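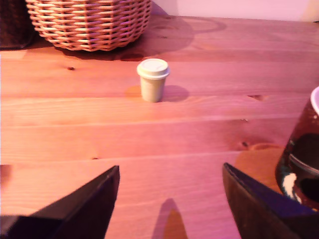
*wrist view, pink tint and all. cup, basket, dark glass on the right*

Ok quick one before I lose the thread. Spent most of the evening on the segmentation side of Drullgate (my grasp planner, for anyone new) and I think I finally get why it's been so twitchy with the coffee cup.

Plank seams. The cup sits right on one, and the edge detector loves a seam. So the mask for the cup grows a little tail along the wood, centroid slides sideways, planner aims for the tail. Was blaming the controller for this since June. Sorry, controller.

Then shadows. Same deal, dark oval to the right of the cup gets glued onto the body and now the cup is "wide" and the gripper width estimate goes silly. Depth should sort that out but my depth weight was set to 3 and the color weight to 11, from back when I tested on a plain gray mat. Flipped them more or less. Much calmer masks in replay.

And the white balance. Everything is pink, worst toward the bottom of the image. I had auto on and locked it at startup, which means it locks on whatever garbage the first few images are. Now it waits 46 frames, then locks. Ugly but fine. Havent run that one on the arm yet, only on logs.

Other stuff, no order:

- Fontana (the labeling tool) still drops polygons that touch the image border. Bad for me, half my objects touch the border. The basket does, the dark glass does. Patched it locally, will push when the tests stop yelling
- orange glow on the wood by the glass keeps coming back as its own object. Confidence is low but not low enough. Might just filter on height above the table plane
- finger mask is now baked from the gripper pose and not hand drawn. Shoudl have done that ages ago
- replan rate down to 5 Hz, didn't miss the rest

Next is the Zanelus driver update, which I've been putting off because last time it ate my calibration file. Backed up now. Twice.

Branch is called seam-fix if you want to poke at it. Readme is out of date, ask if stuck.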